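We use cookies to remember your settings and to count visits. Accept all | Only necessary | Read more

PRESS RELEASE
For immediate use

Huria brings out the Lerby bin - a plain grey picking bin with sloped sides, shipping from February

Huria, maker of bins, trays and bench tops for packing rooms, today adds the Lerby to its range. Open top, rectangular, matte grey inside and out. Sides lean in toward the floor of the bin so small parts slide to where you can get at them. Made for the bench, not the rack, though it will go on a rack if you ask it to.

The Lerby comes in one footprint and two depths. Shallow one for fasteners, caps, sachets, spare keys, that sort of thing. Deep one for boxed goods and returns. Both sit flat on any bench top and both nest when empty, 29 to a stack before the stack gets silly. Price per bin is the same for either depth, which our sales desk asked for and got.

Why another bin? Short version: customers kept sending the old ones back with the same complaint. Straight walls, square corners, and the last few items always stuck down in the corner where a hand can't get a good hold. Packers were tipping the bin over to empty it. Tipping is slow and things roll off the bench. So the walls were drawn again, thinner and at an angle, and the corners opened up.

The grey was picked on purpose too. The earlier range was white and showed every scuff, and under strip lights it was hard on the eyes by the end of a shift. Matte grey is dull to look at. Good. Clear bags and pale cartons stand out against it and there is less glare coming back off the walls.

Trial at Doležal

First full trial was at Doležal, the mail order parts firm, over one busy season. They took 1500 bins across two packing rooms and put them straight into daily use, no special training, no new labels. The returns bench went over first, then small parts, then everything else by the end of the second week.
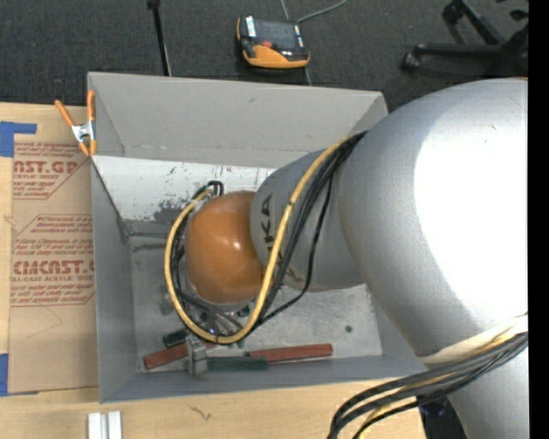
Feedback from the Doležal packing rooms was direct. They liked the walls. They liked that the bin doesn't creep about on a wooden top when you reach into it. They did not like the first version of the rim, which was too sharp for a bare wrist, and it has been rolled over on all production bins. They also asked for a flat spot on the short end for a label. That is in. A request for a lid is not in, but we are looking at it.

Doležal has since raised its order to 1750 bins in total and will move the remaining benches over when the new stock lands. Old bins from the two rooms are being collected and reground, at no charge to them. Same offer is open to any customer swapping out a full room. Ask before you stack them outside please, rain and grit make them harder to recyle.

Bench tops to match

Shipping along side the Lerby is a bench top from Ultamell, in light wood with a sealed surface. Ultamell has made tops for Huria benches for several years and this one is cut so that two bins sit side by side with room left over for a tape gun and a scanner. It fits existing Huria frames with the same four bolts. Customers on older frames will need the adapter strip - free with orders placed before the end of the month, after that it goes on the price list.

The top is easy to live with. Wipe it down, don't soak it. Knife marks will show after a while and can be sanded out by hand, then sealed again with the small tin that comes in the box. Tins are also sold on their own.

A word on floors, as it comes up on nearly every site visit. A lot of packing rooms are going into former offices now, carpet and all. That's fine for these benches, but fit the wide feet and not the castors. Castors sink into carpet tile and the bench ends up a bit off level, and then small parts gather at one end of the bin and everybody blames the bin. Wide feet are in stock and don't add to the lead time.

Cleaning and care

Warm water and dish soap does it. No solvents. The bins can go through a rack washer on the normal cycle, upside down, not nested. Let them dry before stacking or they grip each other and you need two people to pull them apart. Sticky labels come off the flat spot clean if you peel slowly, less so if they have been on there since last year.

Availability

Lerby bins, both depths, ship from February. Packs start at ten. Trial packs hold two, one shallow one deep, and can be sent to any trade customer with an open account; if you don't keep them, send them back in the same carton within the trial period and the charge is dropped. The Ultamell top ships seperately on a pallet and needs a drop with a tail lift or a dock.

The older straight-wall bins stay on the list while stock lasts. No more are being made. Spare dividers for them will be kept, so no need to panic-buy. Dividers for the Lerby are a different shape because of the sloped walls and the two kinds will not swap over. Check the letter molded on the tab before ordering - S for straight, L for Lerby.

About Huria

Huria designs and sells bins, trays, benches and carts for packing rooms, stock rooms and returns areas. Most of the range is sold through trade dealers, with larger room fit-outs handled direct. Drawings for every current product can be had from the press and dealer desk, along with care sheets and the full price list.

Notes for editors

Product name is Lerby, capital L only, no "the" needed in headlines. Doležal is spelled with the accent, please keep it. Sample bins for review are available in the shallow depth now, deep ones to follow when the next batch comes in. Press desk is open from 9 a.m. and picks up quicker in the morning.

Ends

Contact the press desk | Dealer login | Terms of sale | © Huria. All rights reserved. | Back to top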